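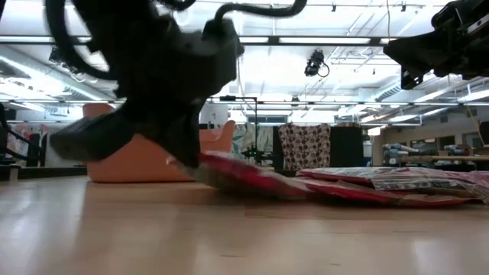

Red and white on pale wood.

Looking After Bare Wood Tops

By Ertuğrul Sönmez

These notes cover butcher block, maple worktables, cutting boards and any other wood surface finished with oil or left bare. They don't apply to tops with polyurethane or lacquer on them. If you aren't sure which you have, put a drop of water somewhere out of the way and leave it a few minutes. On a film finish it sits there like a bead on a car hood. On oiled wood that needs attention it soaks in and leaves a darker spot.

Everyday cleaning

Wipe with a damp cloth and a little dish soap, then again with plain water, then dry with a towel. Don't let the top air dry with puddles on it. Water sitting along a glue line is what opens the joint, and a joint that has opened a little will keep opening every winter.

Crumbs first, cloth second. A bench brush or a cheap paintbrush gets into the corners behind the faucet better than a sponge does.

Skip the dishwasher for boards of any size. I still get asked about this.

Stuck-on dough: lay a damp cloth over it for ten minutes and take it up with a plastic scraper held nearly flat. Metal bench scrapers are fine if you have knocked the corners off with a file. Straight from the package they leave a scratch at each end of the stroke.

Stains

Coffee, tea and berries. Cover with coarse salt, rub with half a lemon, leave it a few minutes, rinse and dry. Repeat the next day if there is still a mark. Most of these come up in two rounds.

Black rings from cans and cast iron. This is iron reacting with the tannin in the wood, and oak is much worse for it than maple. Lemon does a little. Oxalic acid does a lot. It is sold as wood bleach, usually in a small tub of crystals. Wear gloves and goggles, follow the directions on the tub, and treat the entire board from edge to edge or you will have a pale patch where the ring was. Rinse it several times and let it dry overnight before you judge the color.

Ink from printed wrappers and bread bags. A damp plastic bag left on the counter can transfer its lettering to the wood. Rubbing alcohol takes most of it off. I use the 91 percent kind on a cotton ball, dabbing and turning the cotton as it picks up color. Open a window, and keep it away from the stove. The alcohol also lifts the oil, so plan to re-oil that area.

Grease. Leave a layer of baking soda or cornstarch on it overnight and brush it off in the morning. Old grease that has gone yellow has to be sanded.

Candle wax. Ice in a bag until the wax is brittle, then the plastic scraper.

Smells

Onion and garlic go with the same salt and lemon. Fish takes white vinegar and water, half and half, wiped on and wiped off. If a board still smells after that, stand it on edge outside in the shade for an afternoon. Don't put it in full sun, it will cup.

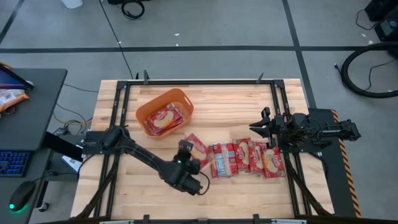
Do the underside as well. A loose board that is oiled only on top takes up moisture from below and bows, and people then blame the maker. With a fixed counter you can usually reach the underside by opening the cabinet doors and working from a stool. Do it before the counter is screwed down if you are lucky enough to be asked in time. The cut around the sink needs more than anywhere else. End grain drinks.

Which oil

Food-grade mineral oil from the drugstore is cheap, has no smell and never goes rancid. It also never dries, so it has to be renewed. Mixed with beeswax it lasts somewhat longer and feels nicer under the hand. I have used the Witer board wax for years and have no complaints apart from the lid. Dovhaniuk on the main road in Callcombe keeps it behind the counter under number 546, so you have to ask.

Tung oil and linseed oil do dry, and make a tougher surface, but give them the full curing time on the label before any food goes near them. Raw tung can take weeks. Tung comes from a nut, which matters to some households. Read the label for thinners and driers too, because plenty of cans marked "tung oil finish" have very little tung oil in them.

Don't use olive oil, corn oil or whatever is by the stove. They turn sticky and start to smell.

How to put it on

The wood must be clean and fully dry. I clean in the evening and oil the next morning. Warm the oil by standing the bottle in hot tap water. Pour out more than you think you need, spread it with a folded rag, and leave it for 6 hours if you can spare the counter. Then wipe off everything that hasn't gone in. A top that still feels greasy the day after wasn't wiped enough.

Rags with tung or linseed on them can heat up and catch fire by themselves. Spread them flat outdoors until they are stiff, or soak them in water in a metal can with a lid. Never ball them up and drop them in the trash.

New tops want oil once a week for the first month, then once a month, then whenever the water drop soaks in. November is a good time for an extra coat. The heating comes on, the air dries out, and that is when I see the first cracks.

Sanding out damage

For knife marks and light scorching, go with the grain, 120 grit first and then 180. Wipe with a damp cloth, let the fibers stand up and dry, and take them down with 220 by hand. Don't go finer. Above that the surface gets slick and the oil doesn't go in as well.

Work a wide area and feather the edges. A dip sanded out of one spot will catch the light for as long as you own the table.

A dent with no torn fibers can often be steamed up. Wet a cotton cloth, lay it over the dent, and touch it with a hot iron for a few seconds at a time. Check between touches.

Small things

Put felt or cork under anything that lives on the counter permanently, and lift it now and then. The wood under a toaster stays pale while the rest darkens.

Cup hooks in the side of a maple block need a pilot hole. A little wax on the thread helps.

The bolts on a knock-down table work loose as the wood moves. My Stuvness gets a quarter turn on each one in spring and again when the heating goes on. Snug is enough. If you crank them, the washers sink into the wood.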